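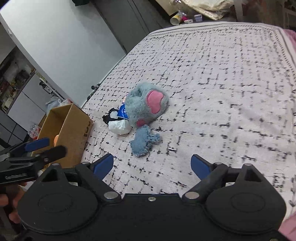
Jarnia's handheld gripper kit reached its second hardware revision on August 26, 2023, and the changes are mostly mechanical. The kit is sold to teams that record manipulation data in homes and small shops, where a full arm will not fit through the door or will not be insured once it does. A standard order contains two grippers, a charging base, spare finger pads and a license for Grotden, the software that aligns the recordings afterward.

We ran a pair for 13 days on sorting and packing tasks. Soft goods were the main interest. Plush, frayed denim, thin packets and crumpled wrap all deform under load, and each one asks something different of the fingertip. The blue pads hold fur and denim well at low closing force. Thin packets are harder. On a patterned bedspread the fingers tend to take a fold of the cloth along with the packet, and the operator has to back off and come in at a flatter angle.

The linkage is the best part of the revision. Earlier units developed play at the forward joints. Ours showed none at the end of the test, although 13 days is a short life for a pin joint. Jirayu Nakpan, who manages the product at Jarnia, says the joints were redesigned after customers returned worn units from a packing trial in Monti.

Weight is still a problem. Two-handed work is comfortable for one session, but wrists tire in the second, and the wide housings bump each other when both grippers reach into the same cardboard box. Working from opposite sides helps – a narrower body would help more.

Grotden processed 132 recordings and rejected 5, all of them for lost tracking near a plain white wall. The error messages are terse but accurate.

Flonberg, the closest competitor, offers a lighter tool with a single fixed finger. It costs less and picks up less. Jarnia plans a slimmer housing for November, and existing owners will be able to swap the shell without replacing the linkage.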